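Good Practice for Shared Robot Floors: How to Write House Rules People Will Follow

By Halima Rugemalira

If you run a space where people gather hand-held gripper demonstrations, you already know how quickly a tidy floor fills up. One household task becomes four, someone needs an outlet, and by lunch there's a cable where everybody walks. I love this work, and I love it even more when a session runs smoothly from the first take to the last. A short set of written rules makes that possible, and you can draft yours in an afternoon.

The steps below come from the rules we use at Sandon, which Gitau Nzioka and I rewrote in April after comparing notes with the team at Vanesar. Ours fit on one sheet. Yours should too!

Step 1: Walk the floor before you write anything

Go in at 10 a.m. on a normal working day with a pencil and a rough floor plan. Mark the doors, the outlets, the markers, and the paths people take between them. Watch where operators back up while looking at the tool in their hands. Those are the spots your rules need to cover first.

Step 2: Give every task a zone

Decide how much clear floor each task gets. Wiping a table needs very little. Vacuuming needs plenty, as the hose swings wide and the operator moves with it. We allow a circle 12 feet across for any floor-cleaning task and mark it with low-tack tape. Put the zone on the plan and give it a name people will say out loud. Ours is Pumik, after the first vacuum task we ever logged, and it has stuck.

Step 3: Write the cable rule

Keep it plain. Ours reads:

Run cables along the edge of the zone whenever the outlet allows it.
If a power strip has to sit in the open, tell everyone on the floor where it is before the first take.
Unplug at the strip before you move a machine.
Coil what you aren't using.

Step 4: Protect your fiducials

A marker that gets bumped halfway through a morning can spoil a whole batch — we lost 55 takes that way in one day. Stand markers where sleeves and elbows won't reach them, check each one at the start of every block, and write down any that have moved. Never put one back by eye and carry on. Stop, reset it, run your calibration again, and start a new block.

Step 5: Agree on who may cross

Operators look at the task, so other people have to look out for operators. Pick one short call for "recording" and one for "clear," and use them every single time. Conversations are fine outside the tape. Coats and bags go against a wall, out of the walking path. Anyone who needs to cross waits for the "clear," and that includes whoever runs the place.

Step 6: Cover faces and consent

Post a notice at the entrance saying that recording is going on, and ask everyone to sign the consent form before they come onto the floor. Blur faces before any footage leaves your own storage. Ní Chonaill, whose checklist we borrowed for this part, adds a second check by a person who wasn't at the session. It takes a little longer and I'm a big fan.

Step 7: Review with real numbers

Keep a log and read it once a month. Our last one covered 1,044 takes, and 905 of them passed review on the first look. Go through the ones that didn't and ask which rule would have caught the problem. If no rule would have, write one. If a rule hasn't mattered in months, cross it out and get the space back on your sheet. 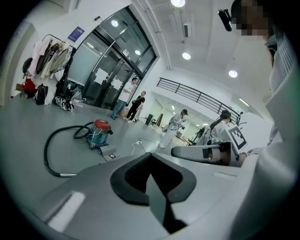
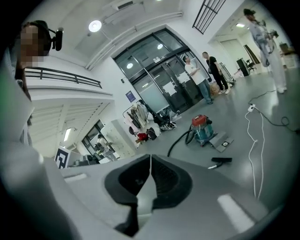 A vacuum task on the open floor, with the power strip out in the middle of things in the first view and over to the right in the second.

Reading time: 3 minutes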